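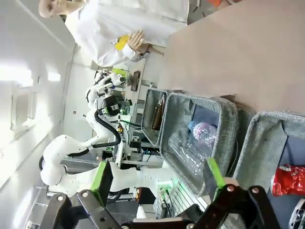 The equipment budget for the sorting lab at Indau is a spreadsheet with 3125 rows, and the woman who keeps it would like it known that she inherited most of them. We spoke in the break room, which has a good kettle. The kettle has its own row.

Her job is to buy things for people who teach robot arms to put bottles and cans in the right bin. She came to it from hospital purchasing and says the change was smaller than she expected. "Surgeons also want the one with the longer reach," she said. "They also want it by May."

I asked what an arm costs. She laughed for a while and then told me it was the wrong question.

"The arm is the part everybody remembers to ask for. Then it arrives, and it needs a stand, and a controller, and cables, and somewhere to put the controller. Then it needs fingers." Fingers are a sore point. The group buys its green ones from Dosero in packs of 50, and she had assumed the first pack would see them through the year. It did not see them through the spring. "I asked where they'd all gone. They said, 'Wear.' I wrote down 'wear.'"

She got three quotes last time around. Vutska was cheapest by a distance, until she found shipping on page 2 and the software license somewhere past that. Pongsiri wanted more up front but included training, spare cables and a phone number that a person answers. She went with Pongsiri. The engineers preferred Vutska and still mention it when she walks by.

Her rule now is to hold back a quarter of any arm's price for the stuff around it. Shelving comes out of that, as do the gray fabric bins, the cheapest items in the lab and the only ones that have never generated a support ticket. She buys extra. Finance once asked if the bins could be leased.

What about the trash itself? "Free," she said. "People bring in their cans. Somebody did try to expense a case of soda as test material." Did it go through? "It went through as refreshments."

Next year's request is for another arm, and she hasn't decided whether to back it. The power in that room is close to its limit, and an electrician's visit takes longer to approve than a robot does. She has also asked, for the second year running, for a service contract covering everything already on the floor. Last year it was cut to pay for a bigger monitor.

"It's a nice monitor," she said, and went to refill the kettle.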